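**plates that survive a white table – help**

**mudroom919:** ok so moving into a smaller place in June and the table is white. bright white. have a bunch of the pastel kids dishes, lavender plates, mint mugs etc. Question is do I keep them or start over with plain white. They look kinda cute but every smear shows. Also does anyone have the Villby ones, do they hold up in the dishwasher

**samachfan:** Keep them. Plain white on white is depressing, you lose the plate. Villby is fine top rack only. Bottom rack mine warped, the small bowl anyway

**Bukola Sani:** disagree on the bottom rack thing, I've run ours on the bottom for 8 months, no warping. Heated dry OFF though. Maybe thats the difference.

Smears are a pastel problem in general. Lavender is the worst for it, tomato sauce and anything greasy. Baking soda paste, leave it 10 minutes, wipe, rinse. Gets most of it. Not turmeric, turmeric is forever.

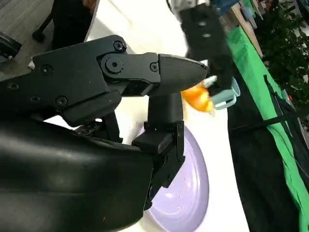 And get plates with a raised rim if yours don't have one. Ours do and the peas mostly stay put. The flat Kastell ones I gave away after a week, everything slid right onto the table.

**mudroom919:** good to know re heated dry, mine is always on. oops

**gil_upstairs:** Unpopular but plastic plates on a white table is asking for it. Get a cheap mat. Bozsik does a clear one, wipes down, you forget its there

**samachfan:** clear mats trap crumbs underneath. had one. gross

**gil_upstairs:** so lift it up and wipe??

**samachfan:** I have two kids and 90 seconds between dinner and bath. I am not lifting a mat

**Bukola Sani:** lol. No mat here either. Damp cloth right after they get down from the table, before it dries. Toy food gets wiped too, it migrates to dinner every single night and picks up sauce

**mudroom919:** ha same. play kitchen is moving with us, probly right next to the table so it'll get worse

what about the mugs? handles I mean. my youngest can't really manage the open cup yet

**Bukola Sani:** Handle that sticks out far enough for a whole fist. The tiny loop ones are useless. Fill it a third and don't look

**gil_upstairs:** agree on that one at least. Samach mugs have a decent handle but theyre heavy, mine got dropped on a toe

**mudroom919:** ok keeping the lavender and the mint, skipping the mat for now, heated dry off. Will try the baking soda tonight on the worst plate and report back

**samachfan:** let it sit longer than 10 if its old sauce. I do overnight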